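Opinion > Health Benefits > Employer Plans

Plans Providers Columns Archive Contact

Pay for the Hand Therapist
By Paloma Rosenthal

I love hand therapy, and I want your health plan to love it too. Few benefits give back so much for so little, and most people don't know whether they have it until a wrist or a thumb gives out.

Look at how the typical plan treats it. Visits get lumped in with every other kind of therapy, capped for the year, and stuck behind a prior approval form. At Skutavau, where I worked in benefits for years, the surgery itself sailed through. Then came the therapy, and a worker on the Prerell plan paid $188 a visit until her deductible was met. She went 2 times and stopped. I still think about that!

Hand therapy is detailed, patient work, and I wish every plan manager would spend a Monday morning watching it. The therapist finds the one joint that won't bend and coaxes it along, week after week, until somebody can button a shirt again. 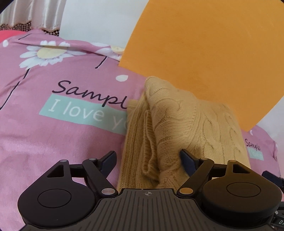 Plan design could follow the same logic, and it wouldn't take much. Drop the approval form for the first four visits after surgery, charge a flat copay, and let the therapist ask for more with a short note. A finger works through a chain of joints, much like the black arms and little round pivot pins on the gripper in the photo, and a stiff spot anywhere along the chain is felt at the fingertip. Covering the repair and skimping on the follow-up leaves the stiff spot in place.

Ambrose, a midsize employer with around 100 people on its plan, made this change in March, and I was thrilled to hear it. Ask your own benefits office about it before open enrollment - they do read those emails.

Comments

tendon_tom: My plan counts hand therapy and back therapy under one cap. Makes no sense.

Marcy: We have Kitis at work and I had no idea there was a visit limit. Going to check tonight.

R. in billing: Please write about splints next!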